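## 4. Equipment plan and budget

The Nedholm kitchen project has a hardware allowance of 400 dollars for the spring term. The arm is on loan from the department and isn't charged to us. What we have to buy is the end effector, the mounting plate and an appliance to practice on.

Two gripper kits were compared. The Jestcombe kit comes with flat fingers and needs an adapter plate, quoted separately. The Taipe kit costs 20 dollars more, bolts straight on and includes pointed fingers. We chose the Taipe kit. Lead time is seven weeks, so the order has to go in before the simulation work is finished.

A used microwave with rotary knobs is budgeted at 200 dollars including delivery and a stand — the largest single line after the gripper. Push-button models were cheaper but would not test grasping a knob. No plumbing is planned. The sink and faucet stay in simulation only.

Spare fingers were left off the first order. If the tips wear, replacements come out of the reserve.
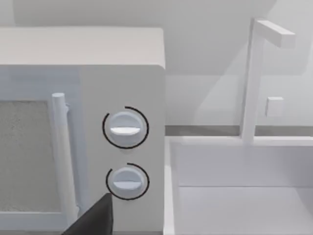

Trudel Student Reports, Issue 7, p. 20

The simulated microwave has two knobs, one above the other, each with a raised grip bar. The finger approaches the lower knob from below, close to the door handle. Clearance between knob and handle should therefore be measured on any used unit before payment. The model carries no lettering on the panel, so label reading was not costed and no second camera is requested.

Open items: adapter plate return policy, stand height, shipping insurance.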